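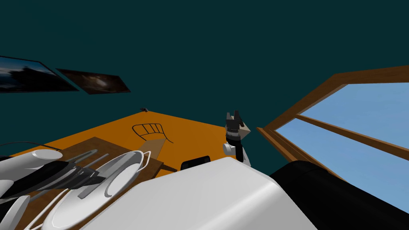 Tomel launches free rumour-checking line for Gatthorpe residents

22nd May

People in Gatthorpe who receive worrying messages on their phones can now have them checked free of charge by a new service from Tomel, the local news and information charity.

The Joseph Line lets residents forward any message, voice note or picture they are unsure about. A small team looks into the claim, contacts the police, the council or the hospital where needed, and sends back a short written answer. Most answers are sent within 30 minutes during opening hours.

The service follows a trial in the north of the town, during which residents sent in 221 messages. Many concerned supposed child abductions, often with a description of a van or a stranger. Others claimed that the water supply was unsafe or that shops were about to close. Several had been passed on in other towns years earlier with only the place name changed.

Aitana Carretero, who manages the line, said: "A message like this usually comes from a relative or a neighbour, so people believe it and send it on. We want them to have somewhere to ask first. If we can't find out whether something is true, we say so."

Tomel will publish its answers on a public page, with names and phone numbers removed. It will not publish the name of any person accused in a message. Reports of a crime in progress should still be made by calling 999.

The line is open from 8am to 10pm every day. Answers are given in English, with other languages to be added in July.

The work is paid for by a grant from the Troremia Fund, which covers the first year. The grant also pays for talks in schools, libraries and places of worship, and for up to 2000 printed cards giving the number of the line. Groups of fewer than 200 people can book a talk at no cost.

Residents do not need to register to use the service. Messages are deleted from Tomel's system once an answer has been sent, unless the sender agrees that they can be kept for research.

Ends

Notes to editors

Tomel is a registered charity based in Gatthorpe. Aitana Carretero is available for interview through the Tomel press office.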